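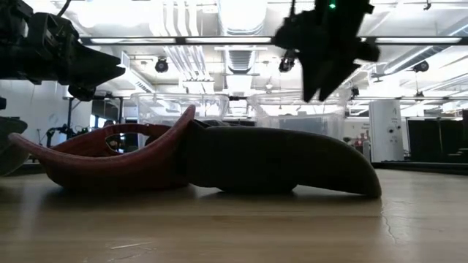
The meeting of the Prandthorpe props and wardrobe group was held on Thursday, September 7, 2023, in the long room at Prado. It was opened at 7 in the evening, with six members present and two excused. The minutes of the previous meeting were read and accepted with one correction: the lamp for the kitchen scene is to be borrowed, and it was written that it is to be bought. The first point was the knife for the second act of Cillilus. The director wants a knife that the public understands immediately as a pirate's knife, also from the last row. The red handle with its pointed hook at the end was liked by all, and the tip of the blade is rounded, so it can be given to the youngest actors. One member found the dark gray of the blade too dull under the stage lights. It was agreed to try it first on the stage and to paint nothing before this.

2. Holding of the knife

The oval hole in the grip was discussed for some time. It is made for a finger, but the captain wears gloves from the first scene until the end. The group will ask the actor to come to the next fitting with the gloves on. If it does not work, the captain will carry the knife in the belt and take it out only in the last scene. The rule from last year remains: no prop knife leaves the stage area in the hand of a child during the break.

3. Costumes and headwear

The list of wardrobe pieces for Cillilus has now 28 lines. Most of the pieces come from our own store, the others must be borrowed or sewn. The sailors' trousers are ready except the hems. The apron for the cook was washed at home and came back smaller, so a new one is needed - cotton, with long strings. For the hats it was asked that each one gets a fabric label inside with the role and the act. Last season we had two exchanges during the performance and one scene was played without any hat. The hats are to be laid beside the bins on the table at the start of the evening, and the actors should take them from there.

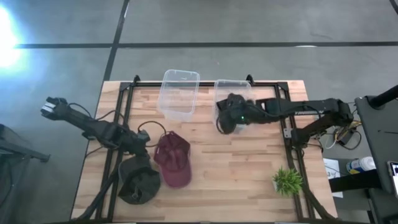

One member remarked that labels alone will not help, as the actors do not read them in the dark. She proposed a ribbon in a different color for each act, sewn at the inner band. A second member supported this but asked that the ribbon is not visible when somebody bows. The proposal was accepted by all. The ribbon will be taken from the sewing box and nothing is to be bought for this.

4. Storage bins

Clear bins were chosen in spring so that everybody can see what is inside without opening. The group is satisfied with this. There is still the question of the lids, because the ones ordered from Jondent have not arrived. The order will be checked by telephone on Monday. Until then the bins should not be stacked. It was also repeated that small props and clothing do not go into the same bin, because buttons and hooks were lost this way in the past.

5. Table dressing for the captain's house

The third act takes place in the captain's house, and the director asks for a table which looks lived in, but with few things on it, so that the map can be unrolled. A candle is not allowed in the hall. A bowl of fruit was suggested and refused, since we had trouble with this in the winter play. The little plant with the spiky green leaves, in the white pot with the flat sides, was considered good enough, although two members said that the pot looks too modern for a captain. It may be covered with a piece of sacking. The dark gray fabric lying over the rim of the bin was proposed for the chair of the captain. The group will decide when it has been seen under the light.

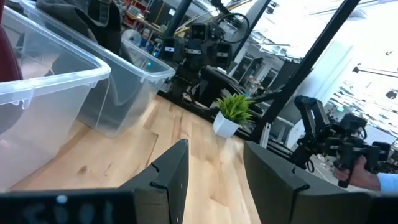
The budget for props and wardrobe was presented after the short pause. There remain 694 dollars until the end of the season. From this amount the fabric for the sails must be paid, and this is the largest cost we still expect. The request to buy a second potted plant was therefore not accepted: one small green plant in its white pot is sufficient for the table, and for the window of the house a painted one will be made on cardboard. Receipts should be handed in on paper, with the name of the play on the back.

7. Other matters

The key of the store room is to be returned to its hook the same evening. The full rehearsal with costumes is planned for November, the exact day will be announced when the hall has confirmed. Members who have old belts with large buckles at home are asked to bring them.

To do before the next meeting: call Jondent because of the lids, sew the ribbons, try the knife on stage, try the gray fabric on the chair, find sacking for the pot.

The meeting was closed at a quarter to nine.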